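Call for participants: help us write a good practice guide for two-arm fabric handling

Cluvevum is looking for people to join the working group behind its good practice guide for robot arms that handle clothing and other soft goods. If you have spent any part of your working life near a robot cell, or writing the sheets of instructions that go with one, we would be very glad to hear from you, and please don't be put off if you have never worked on a standard before. Most of us hadn't either!

The guide began as a few pages of house rules at our Fodham workshop and has grown to 43 draft clauses. Some are in good shape. Others were written in a hurry by people who already knew what they meant, and those are the ones that need fresh eyes — yours, we hope.

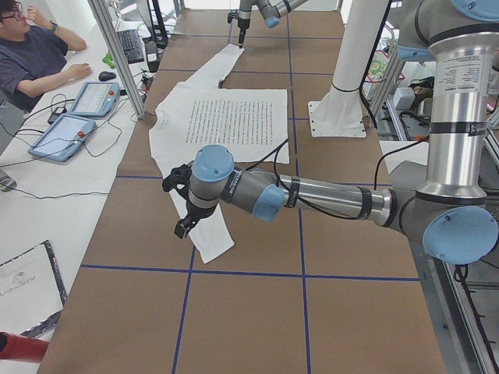
We would like the finished guide to be something an operator can read over a cup of coffee and then use the same morning. It covers where people may sit or stand while the arms are powered, how the emergency stops are placed and tested, how a work surface is marked out, and how each run is written up afterward. The general safety rules for industrial robots still apply in full, and every site must do its own risk assessment. Ours is meant to sit beside those and deal with the small daily matters they leave to the reader.

What you would be doing

Participants read the draft in four portions, starting in May, and send back comments on each. You would also join a call every other week, which we try to keep to an hour (we are talkers, so forgive us if it runs over). Anyone who can travel is warmly invited to Fodham for two days of trials, where we follow the draft word for word and write down every place we had to guess.

The clauses on surface marking need particular attention. At present they say that tape lines should be checked at the start of each shift and replaced if they have lifted, but they don't say how far a line may drift before the cell has to be measured again. We have more than 3,000 run notes to draw on and would love help from someone who enjoys that kind of reading.
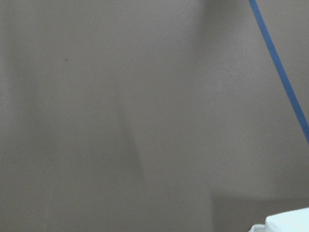
Who we are looking for

Operators, technicians, safety officers, trainers and technical writers are all welcome, as are people from laundries and garment firms who know how cloth behaves and have no robotics background at all. You should be comfortable reading plain English and willing to disagree politely. We can take 100 participants in this round, and we hold places for smaller workplaces.

Comments are handled through Bemotov, our online review tool. Travel to Fodham is paid, and the Simões Fund offers a grant of $400 to participants whose employers can't give them the time.
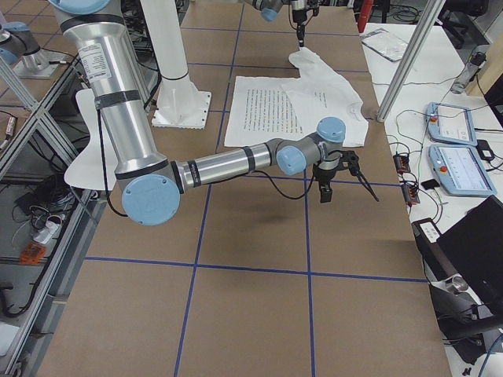 How to apply

Send us a page or so about your work, the clause or topic you care most about, and whether you could come to Fodham. A résumé is fine but not required. Applications close at 5 p.m. on the last day of April, and we answer every one of them, though it may take us a couple of weeks.

Related items
Emergency stop checks: a one-page form for operators
Draft clauses on surface marking, second version
Simões Fund grants: who can apply
Getting started with Bemotov
Visiting the Fodham workshop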